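Endora, week whatever: the wrist camera that sees nothing

August has been all simulation, all the time. If you've been following along you know the project I call Endora is my attempt to get two simulated arms to sort small stuff between a bin and a tray without me babysitting the thing. Last post I was griping about grasp timing. This one is about a dumber problem that turned out to be way more interesting (to me, anyway), and that is what a policy should do with a camera when there's nothing useful in it.

Quick recap of the setup. The policy gets one overhead-ish view of the whole table plus a view from each wrist, and it spits out joint targets for both arms. I train on 2,000 demos, all in sim, all with the same brown table and the same Rostami scene file I've been dragging around since spring. I really need to clean that file up. It still has comments in it from when I thought I was going to model a kitchen.

So I was scrolling through the wrist views one night, looking for a bug in the lighting, and I kept landing on stuff like this:

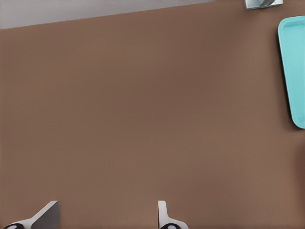
Open gripper, lots of brown table, one side of the tray.

Two fingertips, a slab of table, a slice of turquoise. That's a whole input image, and the network has to turn it into features just like every other one. And there are so many of them! Any time an arm is hanging out waiting, its wrist camera is basically staring at furniture.

My first reaction was "eh, harmless." The network should learn to ignore it, right? Well, sort of. I ran a quick test I'd been putting off, where I take a trained policy and swap the idle arm's wrist view for a blank gray one, and see how much the actions for the BUSY arm change. If the idle view is being ignored, nothing should move. Things moved. Quite a bit, and mostly right when the busy arm was closing on something, which is about the worst moment to get the jitters.

Here's what I mean by busy and idle, from the table view:
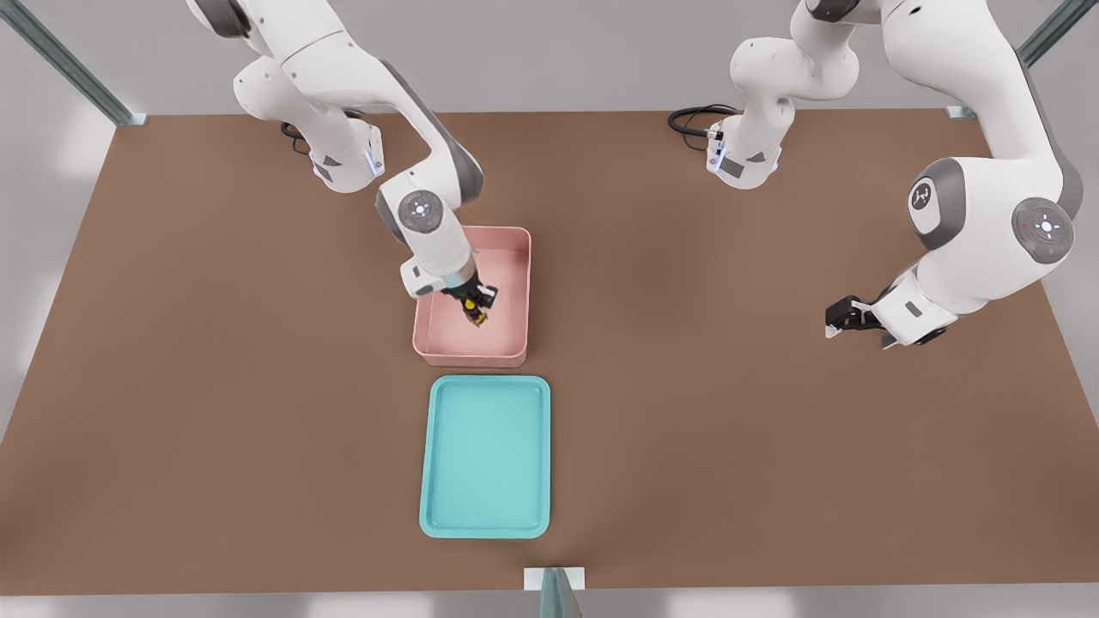
Left arm has the yellow thing in the pink bin. Right arm is open and holding nothing.

The interesting stuff is all on the left there. There's a little yellow object in those black fingers, just above the floor of the bin, and a centimeter matters. The right arm could be looking at anything. But the policy gives both wrists equal say, and I think it had picked up a habit of reading the resting view as a kind of clock: tray edge at this spot in the picture, so we must be at that part of the task. Fine in training. Terrible as soon as the resting pose drifts a little.

The fix I tried is called gated wrist dropout in my notes, and I'm sure somebody has a better name for it. During training, a tiny side network looks at each wrist view and guesses how much that view matters for the next 10 steps. When the guess is low, the view gets dropped most of the time and swapped for a learned "nothing here" token. When the guess is high, it stays put. The side network gets its labels from the gripper state in the demos, so there's no hand labeling, thank goodness.

I had plain random dropout as a comparison (my buddies on the Sulport forum swear by it) and the no-dropout version as the baseline. Everybody got 30 test episodes with the resting poses nudged by a random amount. The old policy finished 10. The gated one finished 18. Random dropout landed in between but it fumbled a lot of grasps, and I think that makes sense, given that it throws away the good views as happily as the boring ones.

Is 18 out of 30 great? No! It's a coin flip with a nice haircut. But it's the first change since spring that moved the number by more than noise, and it cost me one evening of coding plus an overnight run on Brarnent, my poor old desktop.

One more thing I looked at was how the gate handles views that are nearly the same. I pulled a second wrist view with very similar framing:
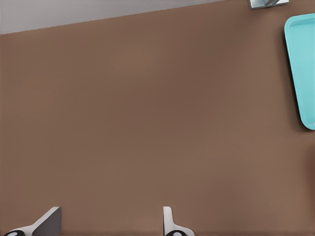 Another one for the gate. Tray at the right, fingers open, nothing between them.

Put it next to the first one and the differences are small stuff, like how far the gray strip of background reaches along the top. The gate scored the two almost identically, and both low, so that's what I was hoping for. The old policy's features for the same pair were much farther apart than I'd have guessed, which fits my clock theory, though I wouldn't bet the house on it from one pair.

Still on the list: the gate is too slow to wake up. When an idle arm starts moving toward the tray, it takes several steps before its view gets turned back on, and you can see the hand sort of hesitate. I might feed it the joint velocities too. I also want to try a differently colored table, mostly to find out whether the gate has learned "empty" or just learned "brown."

Code goes up once I've pulled the kitchen comments out. If you've tried something like this with more than two wrist cameras, leave me a comment, I'd love to know if it falls apart.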